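Dreko Puts Off Robot Purchase, Publishes Its Budget Worksheet Instead

Office services firm says quotes for desk-clearing robots leave out most of what a buyer will pay

LEDTHORPE, 2025-03-19. Dreko, which cleans and resets shared offices for 19 client buildings, said today that it will not buy robots this budget year. The company is instead releasing the worksheet it used to reach that decision, free of charge, to any facilities manager who has been handed a glossy brochure and told to find the money.

The decision follows a review that began in October, when Dreko asked suppliers to price a machine that could do one plain job: go to a desk at the end of the day, deal with whatever has been left on it, and move on to the next one. Dreko looks after 2,438 desks. The company received two quotes it considered complete enough to compare. Neither included training the machine on Dreko's own furniture, and neither said who pays when a client changes the layout.

"We were shown a price for an arm and a price for a base," the company said in a statement. "We asked for the price of a cleared desk. We still don't have it."

Dreko said its main concern is the work that comes before a robot is ever delivered. Suppliers told the company that their systems learn from recorded examples of people doing the task by hand. Those recordings take labor, floor space and desks that could otherwise be rented out. In the first round of quotes this work was listed as "onboarding" with no hours attached. When Dreko asked for hours, one supplier gave a range so wide that the high end was four times the low end.

The worksheet asks buyers to put a number next to each of the following before signing anything:

Hours of recorded demonstration, and whose payroll they fall on
Hand-held equipment used for recording, including spares and repair
Storage and ownership of the recordings after the contract ends
Retraining after a change of desks, panels or lighting
Staff time spent watching the machine during its first months
Cost of items broken, lost or put in the wrong place
Removal of the machine if the service is canceled

Dreko said the last line was blank on both quotes.

The company also questioned the savings figures it was shown. One sales document assumed that a desk reset takes a worker the same amount of time every evening. Dreko's own logs say otherwise. Over a trial period its staff timed 547 resets. Many were over almost at once, while a small share took up most of the shift. Those slow desks are the ones with phones, loose cards, cables and half-finished work, and they are the ones a client will call about the next morning. A machine that handles the easy desks and leaves the hard ones to a person would save far less than the document claimed, Dreko said.

Skirkis, a leasing firm that reviewed the worksheet before release, said it agrees with the general approach but does not share all of Dreko's doubts. In its view, buyers can manage much of the risk with short leases and a written test on their own premises. Dreko answered that a short lease helps only if the training costs are spread over the same term. In the quotes it received, those costs were due up front and could not be refunded.

The company has not closed the door. It has set aside a small sum for a paid trial under the name Sqalli, limited to a single office floor in Ledthorpe. The trial will be judged on finished desks per shift, counted by Dreko staff, with no credit for desks a person has to redo. Video clips and demonstration days will not be accepted as results. If no supplier agrees to those terms, the money goes back into wages and replacement carts.

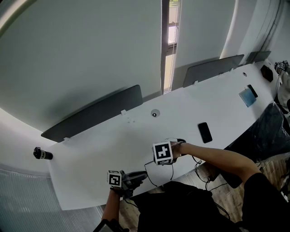
Recording work at an office desk with a hand-held gripper in each hand. Phones and other small items are on the desktop.

Dreko is asking suppliers who want to take part in the Sqalli trial to send a full price, broken down by the lines in the worksheet. Quotes marked "to be determined" on any line will be returned. Suppliers must also state what happens to their price if the desks at the trial site are replaced, as Dreko expects some of them to be before the lease on the floor runs out.

The company said it has heard the argument that early buyers will be first in line when prices fall. It noted that it heard much the same about the self-driving floor scrubbers it leased several years ago. Those machines did clean floors, but the service contract came to more than the lease in the second year and the company went back to a mix of manual and ride-on equipment. The scrubber contract is the reason the worksheet has a separate page for service calls.

Clients will see no change in service or rates as a result of the decision. Dreko will look at the question again when it sets its next equipment budget. The worksheet, with blank and filled-in versions, can be requested through the company's Ledthorpe office. The filled-in version leaves out supplier names.

About Dreko
Dreko provides evening cleaning, desk reset and supply services to shared and leased offices. The company is based in Ledthorpe.

Media contact
Press desk, Dreko, Ledthorpe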